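**Notebook — workshop table, paper and cards**
26 January 2025
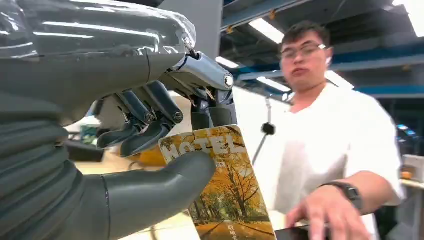

*Hotel card, autumn road.*

Sunday, so the building is quiet and I can write slowly. I continued with the printed cards for the Prirthorpe box. These are the ones with a landscape on the front and one big word over it. Today I looked mainly at the HOTEL card, as Mei-kuen asked me about the lettering on Friday and I had no good answer for her.

Notes on this card:

- The letters are pale cream and a little worn-looking. I checked with the magnifier and the worn effect is in the print, so please do not write "damaged" in the list. I had written it in October for two others and I must correct them.
- Orange leaves and yellow leaves are very near in tone. In my first proof they became one flat colour. The thin dark branches are what saves it, so the black must stay sharp.
- The road going back between the trees is the best part of the picture. The grass at the side should stay green and not go to brown. My second proof is too warm there.
- The grey of the pavement is good in both proofs. I leave it.

Proof settings: I used the Mevovora paper, the heavier one. The lighter one curls after one night on the shelf and Thenmozhi does not like to cut it. Cutting goes better when the blade is new, and I changed it before the third sheet. The old blade is in the tin, not in the bin.

Corners: still square. Manon prefers them rounded with the small punch. I tried on three spoiled cards and two came out uneven, I think from my hand and not from the punch. I will ask her to show me again.

Storage: the finished ones go in the long box with the blue label, standing, picture side to the front. Around 37 fit before it becomes tight. If you push in more, the corners suffer. Qianru has a second box of the same size under the window bench and she says we can take it.

Open points:

1. Is the word always in the upper part of the card? On my list two cards have no position written. Diane has the first printed set and could look.
2. Third proof with less yellow. Change only the yellow, and keep the sheet number on the back in pencil.
3. Correct the two October entries (see first note).

I finished the second proof sheet and left it flat between boards on the left shelf. Please do not move the boards before Tuesday.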